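Home | Articles | Robotics | Standards
Dec 4, 2023, by the Cetness page editor

The Cetness rules are a set of good habits for robots that handle food. I've used them since April, and I like them! There are 11, and most are plain sense: keep cables tidy, agree who can press stop, write down every grip that fails. 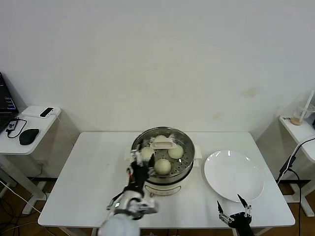 Rule 5 is the one people argue over (me included). It says a hand must be cleared for each kind of food separately, so bread doesn't count for buns.

See also: Udanow, Jester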